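I caught up with the lead researcher on the Mular project over a very long coffee, and we ended up talking mostly about rubbish. Her group at Fosholm has been teaching an arm to clear a table into a bin with a lid, and she's got strong feelings about lids!

"Everyone wants to talk about the grabbing," she told me. "For us the lid was the whole paper." Their method, which they call Effiong, splits each demonstration at the points where the gripper opens or closes, then trains on the short pieces – so the arm learns "open the bin" apart from "pick up the bottle". They recorded 864 demonstrations in April, and 47 of those were thrown out because the person steering had hesitated too long.

I asked which objects give her grief. "Clear ones," she said, straight away. "A clear bag on a pale table, a bottle on its side (the label helps a bit). If I could pick only awkward things, I'd pick those."

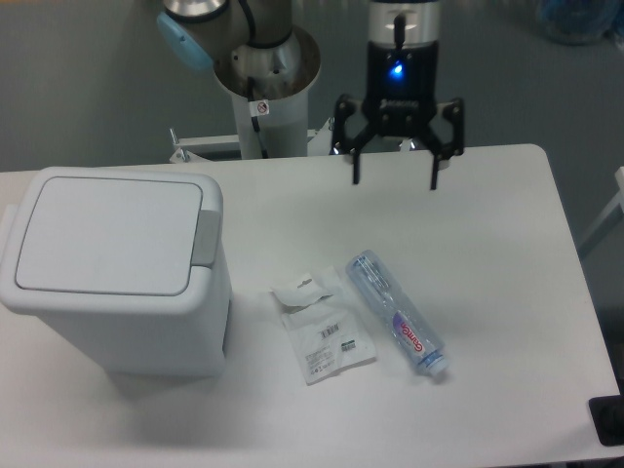 What the splitting changed

Before Effiong, she said, the policy would drift towards the bin while the lid was still shut. With the short pieces it managed the full job in 4 tries out of 5, lid included. "I'd like a bigger test before I brag," she added, and then bragged a little anyway. Next up is Flulel, their follow-on project, with softer packaging and a fuller table.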